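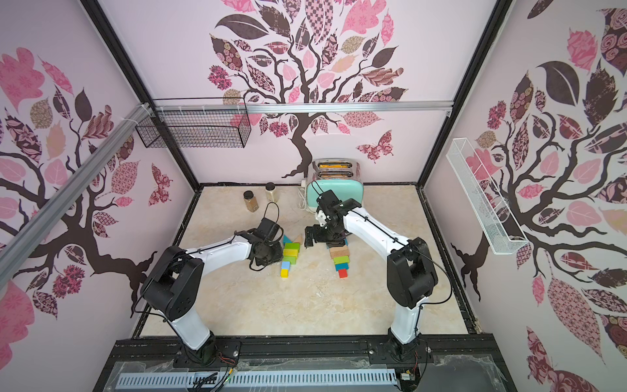
How long should the blurb on the back of a paranormal romance be?
Keep it between 100 and 150 words. Mine for the second Zundirthorpe book came in at 108, and I cut it from a full page.

Start with the person who has the most to lose. Give the reader her name, her job and the thing she wants before the story starts. Leave out hair color, the family tree and the name of the pack or coven unless the plot can't be explained without it.

Next, bring in the love interest and say what he is. If he's a ghost, say ghost. Readers shop for this, and a vague line about "a dark secret" makes them scroll past.
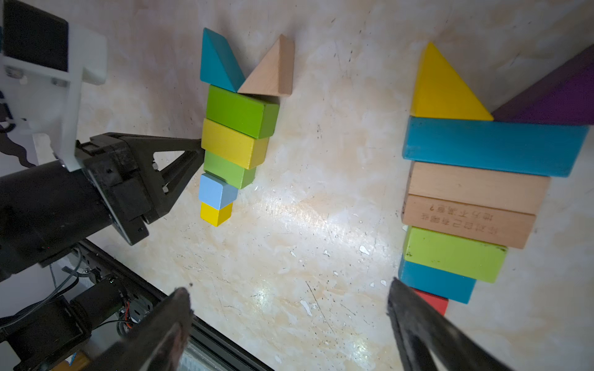
Then write one sentence on what keeps the two of them apart. My first draft had three feuds and a curse in it. Costel Kadrić, who edits for me, crossed out all but the curse.

Stop before the last third of the book. You can hint at the choice she'll face, but don't say which way she goes.

Checking the draft

1. Read it out loud. Mark any sentence you have to take a breath in and split it.

2. Count the names. I allow 2 people and one place.

3. Paste it into your store's preview page and see where the text gets cut. Your hook has to come before that point.
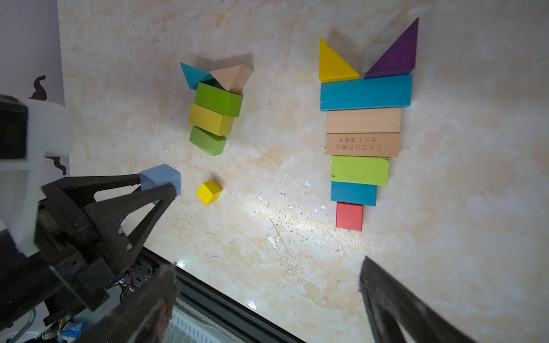

4. Send it to someone who hasn't read the book. Ask them to tell you the plot back. If they get the couple wrong, go back to the second paragraph.

5. Leave it until Friday and read it once more before you upload.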